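Lerkau Picking Cell: Fault and Safety FAQ
Updated 02/07/2026

Why does the arm stop with fault 315?
Fault 315 means a finger met more side load than the limit allows. Most of the stops we logged came from a fingertip catching in the holes of a basket while reaching for fruit near a corner.

Is it safe to reach in and free the finger?
No. The arm holds its position under power after a 315. Press the emergency stop, wait 5 seconds, then lift the basket away by hand.

Which baskets are affected?
Any basket with a perforated floor or slotted walls. Solid trays have not caused the fault. 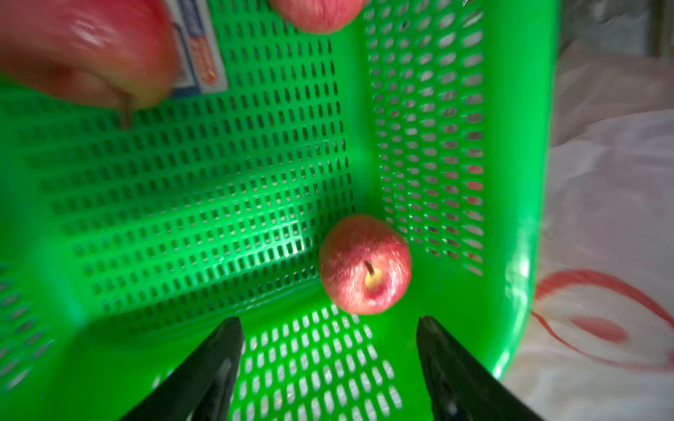
Wrist camera view: apple near the inner corner of a perforated basket, fingers open.

Can I just raise the load limit?
Please don't. At the higher setting a Prutent gripper bent a finger and cracked a basket wall. Leave the limit at 3.

What changed in the Buzatu update?
The fingers now stay 7 mm above the basket floor on approach. Cells without the update should run at half speed.

The fault came back after a reset. What now?
Check both tips for burrs and replace them as a pair. If it trips again, lock the cell out and open a ticket with Laver support.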